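Senareo Tabletop Arm Kit, seven weeks in: a review from the shared shop

I bought the Senareo arm kit so I could stop sanding and sorting small parts by hand, and I've been putting it together at our shared workshop on Tuesday nights and the odd Sunday. It has eaten a lot of evenings. I have opinions!

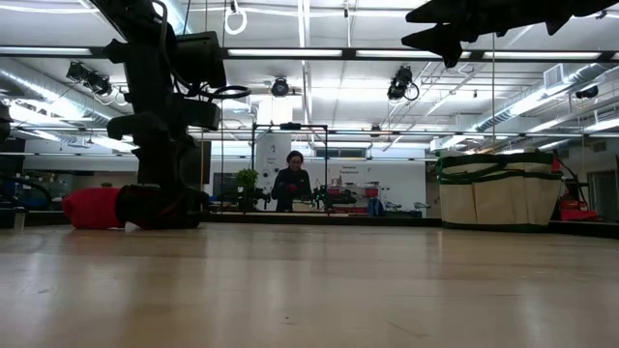 The long table at the workshop, with the black arm on the left and my parts tote on the right.

July 2022

So, the kit. You get the arm segments, the joint housings, a base plate, a control box, a bag of fasteners for each joint, and a printed booklet that stops being useful at chapter 5. It cost me 800 dollars with shipping, and I argued with myself over that for most of the spring. The cheaper Duggan kit was right there in the other browser tab, but it came with plastic gears and I have stripped enough plastic gears in my life, thank you.

Building it is mostly fun. The lower joints go together like decent flat-pack furniture, and the bolts are bagged by joint with the sizes printed on the bag (bless whoever fought for that). I had the base and shoulder done in two sessions. The elbow took four more. There's a step where you have to hold a bearing, a spacer and a very springy washer in line while you start a bolt from underneath, and the booklet draws this as one cheerful little arrow. Iker Lozano held the flashlight for me and we both learned some new words. If you're building alone, put a dab of grease on the washer so it stays where you left it.

Cable routing is my biggest gripe. The kit ships with exactly enough cable if you follow the booklet's path, and the booklet's path rubs on the second joint when the arm swings all the way back. I bought longer leads and left a generous loop at the top. It looks a bit shaggy and I don't care, the arm gets its whole range now and I've stopped hearing that awful scraping noise.

Now for the software, which I was dreading. You jog the arm with a handheld pad, save a position, jog, save, and then play the whole thing back. My first routine was picking wooden plugs out of a tray and putting them in a jig. The first night it put most of them on the floor. After I re-zeroed the joints (do this every single time you power up, the booklet mentions it once, in gray type) it got a lot better, and these days I can leave it working through a tray while I glue up something nearby. I still keep the stop button where I can slap it.

It isn't fast. Demetrio Peñalver raced it by hand one Sunday and beat it by a mile, then got bored and went for coffee, and the arm was still going when he came back. That's pretty much the whole case for owning one.

Things I'd want to know before buying:

The stock gripper pads are slick. I stuck Cutex grip tape on mine and went from dropping varnished parts constantly to dropping one now and then.

The base wants real weight under it or a proper bolt-down. On a light table the whole thing rocks when it reverses, and your saved positions drift with it.

The fan in the control box has a whine. In a big room with a high ceiling you forget about it. In my spare bedroom, where I tested the electronics, I did not forget about it.

Support answered my email in two days and sent a replacement encoder with no fuss. They also sent a second one by mistake and told me to keep it.

For hauling tools and spare bits back and forth I use a big canvas tote, which was never meant for the job and has held up better than any of the plastic bins I started out with. I tried a Cenedeck hard case for a while, and it was heavy before I put a single thing in it.

Would I buy the kit again? Yeah, I would, though I'd order the longer leads the same day and skip the optional carry straps, which don't fit around the finished arm. If you've never built anything with more than one motor in it, find a shop with other people around and start there. Half of what I fixed got fixed by somebody wandering over and asking why it was making that sound.

4 out of 5 from me. I'm adding a second tray in August and will update the review once I know whether the wrist joint holds up to the extra reach.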